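Keeping cleaning cloths fresh

I go through a lot of cloths in January – beach sand, mango juice, sunscreen on everything – and they start to pong fast. My fix is a bucket of hot water with 2 spoons of washing soda, left overnight, then a normal wash. Skip the fabric softener! It leaves a coating and the cloth just pushes water around the bench.

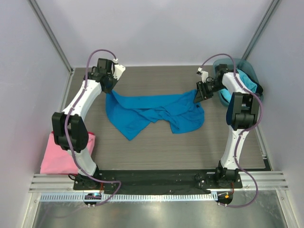
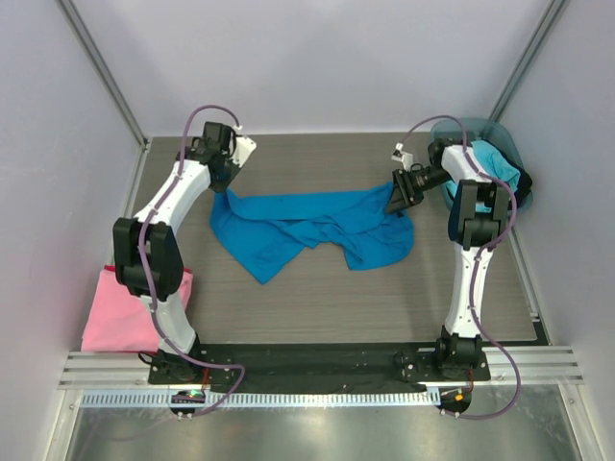 Can I put microfibre in the dryer?
Low heat is fine, but keep it away from your cotton towels or it'll pick up all their lint. I peg mine on the line.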